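How to clean fake sunflowers without wrecking them

Most guides promise fresh-looking petals in 2 minutes. I doubt it.
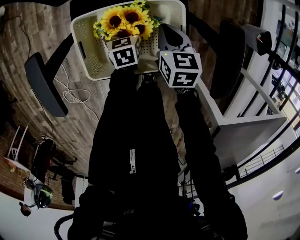
A reader wrote in to say that cold water and dish soap had faded hers by January, and that a dry brush was all she would trust now. Fair enough. Start dry:

Tip the bunch upside down and shake it.
Brush each petal from the center out.
Test a damp cloth on one leaf - then wait 20 minutes.
If color comes off, stop there.

Skip the sprays. I tried Zason once and got sticky petals.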